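Notebook, cloth handling bench - what to buy for the autumn
Saturday, August 31, 2019
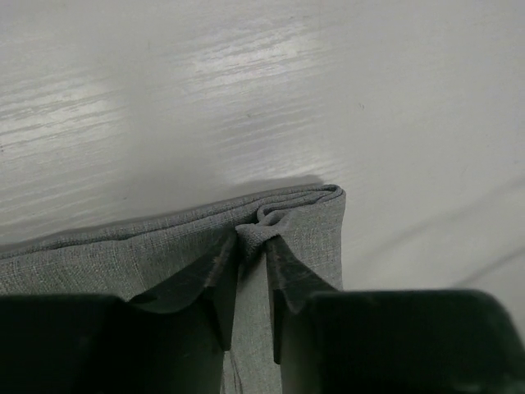 Saron Ambaye

I came in on the weekend to finish the equipment list, as Fadime needs it before the order window closes. I write my reasoning here so that we do not have the same discussion again in the winter.

Where we stand. The budget line for the bench has 638 left from the first half, and the second half is not released yet. Fadime Ertürk confirmed this to me by mail. So everything below is divided in two: things we can pay from the 638, and things which must go on the request for the new budget.

Fingers first. The grip I want to plan for is the one on the gray cloth: two fingers close on the material, the cloth gathers between them, and the folds go in toward the middle. For picking up and moving, a grip like this is enough. For folding along an edge it is a poor start, because the cloth is bunched exactly where I would like it flat. I have been writing this in the notebook since July in different words. The question for the purchase is if we solve it with different fingers or with a different gripper, and the price difference is large.

Option A: fingertips only. Farquharson makes thin tips to order, 35 for a pair if we send our own drawing. I would take two pairs with different thickness at the end, and one spare pair of the thinner kind, which will surely bend. Together 105. Delivery is 15 working days, and they do not start before the drawing is approved, so it is good to add some days for the mails back and forth.

Option B: the Tellden gripper with softer pads. The quote is 382 without the mounting plate. I asked twice for the price of the plate and did not get an answer. I also don't know if the cable fits to our connector. Their data sheet shows a drawing of the connector but not the pin order. If we need an adapter, somebody has to make it, and this somebody is me.

Option C: wait for the Horneo demonstration and decide after. Fadime prefers this one. I understand her point, but the demonstration has no date.

My opinion: take A now. With A paid, 533 stays on the line. B is then still possible from the same money, if the plate is not above 151. I would not like to spend the line down to zero before the second half is released, so I put B on the new request and only move it forward if Tellden answers with a good number.

Table surface. The white wood-grain surface is nice to work on, but it gives a strong glare, and in the wrist camera the grain becomes bright streaks in that area. The matte part in the corner is much better. Before we ask for money for lamps or for a polarizing filter, I want to try a matte sheet on top. Steromholm has it in rolls and we have an account there. I did not write a price because I only have the old catalog. A remark for whoever orders: take the light gray only if we stop using gray cloth. Otherwise white again, or a color which is far from all the cloths. The edge of the cloth is easy to find now from the thin shadow over it and from the contrast with the white, and I don't want to lose this for a nicer looking table.

Cloths. We should budget them as consumables and not as "various". The gray one with the fine weave is a good test material, but there are loose fibers at the edge of the flaps. For the comparison between old and new tips I want all pieces from the same lot, with a sewn hem on one half of them and a raw edge on the other half. Fadime asked if we can use what is in the cupboard. For practice yes, for the comparison no - the thickness is different from piece to piece and then we measure the cloth and not the tips.

Layers. The rolled edge is the point I am least sure about. Where several layers lie on each other the fingers need a wider opening, and the thin tips do not help with that. I have no good number for how thick a folded edge can be before the tips fail. This has to be measured with the present fingers first, otherwise I cannot write a requirement for B. It costs nothing except time, so it goes before all orders except the tips.

Not on the list this time: second camera, new table, the force sensor. The force sensor would be useful, but I can't defend it until the tips are decided, as the mounting depends on them.

To do
- finish the drawing for Farquharson, both thicknesses on one sheet (me)
- third mail to Tellden: plate price, pin order of the connector (me)
- ask Horneo for a date, any date (Fadime)
- new catalog from Steromholm, matte sheet, check the roll width against the table (Fadime)
- measure folded edges, two layers and up, write the results on the next page (me)
- move the cloths to their own line in the budget sheet (Fadime, I have no write access)

Added later, same day: I found the old finger drawing on the shared drive. The screw spacing in it is different from what I measured by hand. I will measure again on the bench before anything goes to Farquharson.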